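Quick one tonight, it's late and the last batch is still going. Wanted to get the result down before I start second guessing it.

So. The grasp ranking thing works. Kind of. Better than in July anyway.

For anyone who skipped the earlier posts: I've been trying to get a simulated arm to pick stuff off a cluttered table, all kinds of stuff, with no training on the particular object. The old pipeline (I call it Gallby, no reason, it was a folder name and it stuck) proposed a bunch of grasps from the depth image, scored each one, took the top score, went. The scorer only ever learned one thing — did the object leave the table. Lifted or not lifted. Which sounds fine until you try to use whatever you lifted.

Long things are the killer. Tools, handles, sticks, anything with a heavy end. You grab it near one tip, it comes up, scorer says great. Then the wrist turns and the whole thing swings round in the fingers and now your pose estimate is garbage. Placement fails and the log still says success on the grasp. I stared at those logs for weeks thinking the placement code was broken. It was not the placement code.

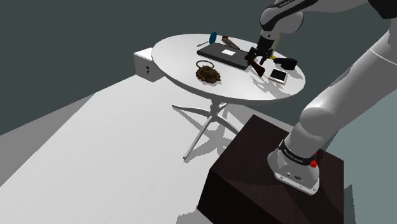 The fix was Kirsten's idea. Kirsten Hjaltested, who has been more patient with my messages than I deserve. Change the label. After the lift, hold for a moment, rotate the wrist, rotate it back, then measure how far the object has moved relative to the fingers. That number is the training target now. Not a yes/no any more, a real amount of slip. The scorer predicts slip and you pick the candidate with the lowest one. Dropped objects just get the maximum.

That's the whole method. One changed label and a longer rollout. I spent ages on a fancier network before this and it bought me nothing, so that's deleted.

Numbers, since Laurier will ask. 2,000 test episodes, random clutter, objects held out of training. Success means placed within tolerance, not just lifted. Old scorer 35 percent. New one 62. Same candidates, same arm, same controller, only the scoring is different. I ran the old one again on the same seeds to be sure becuase I didn't trust the gap.

Where it still falls over:

Lumpy soft looking shapes. My collision meshes are crude and the contact points jump around, so the slip number is noisy and the scorer learns mush. Sylvie Fraser thinks I should average a few rollouts per grasp. She's right. It's also slow.

Crowded spots. It will pick a lovely grasp that needs a finger to go through the neighbor. The collision check catches most, but then it falls down the list to something bad when a slightly different approach angle would of been fine. Needs more candidates near the good ones. Not hard, haven't done it.

Thin flat things. Forget it. No change at all there, and I don't think scoring is the problem. There's just nothing good to choose from in the candidate set.

Something I didn't expect — it started preferring grasps a bit off the middle for tools with a heavy head. Never told it anything about mass. It only gets depth. I guess enough of the training shapes are fat at the heavy end that it picked up the link. Would love to test with shapes where that's backwards, light fat end, heavy thin end. I bet it breaks.
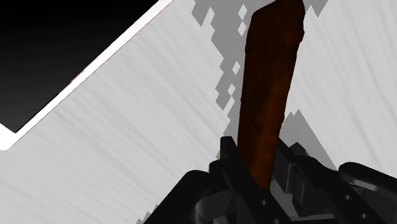
Does measuring slip make data collection a lot slower? Each episode takes 30 percent longer with the hold and the wrist turn added, and I got some of that back by ending the episode early when the object drops.

Poul Dalsgaard asked about friction over email and it's a fair poke. I had one friction value for everything. One! Now it's randomized per object per episode, and the numbers above are with that turned on. Without it the scorer got cocky and liked grasps with hardly any finger overlap.

Next up, in whatever order I have energy: denser candidates around the top picks, the averaging thing, the backwards weight test. Then maybe a real arm, if I can talk my way into some lab time. No promises. Sim numbers are sim numbers and I'm not claiming anythng else.

Code cleanup Monday. Please don't ask for the repo before then, there are file names in there I need to change.

Search this blog
Type and hit enter

Recent posts
Gallby, part three: why does it keep grabbing the tip
I deleted the big network
Depth noise, a complaint
Notes on Skarphéðinn Hauksdóttir's contact talk
Randomize everything (a July cleanup)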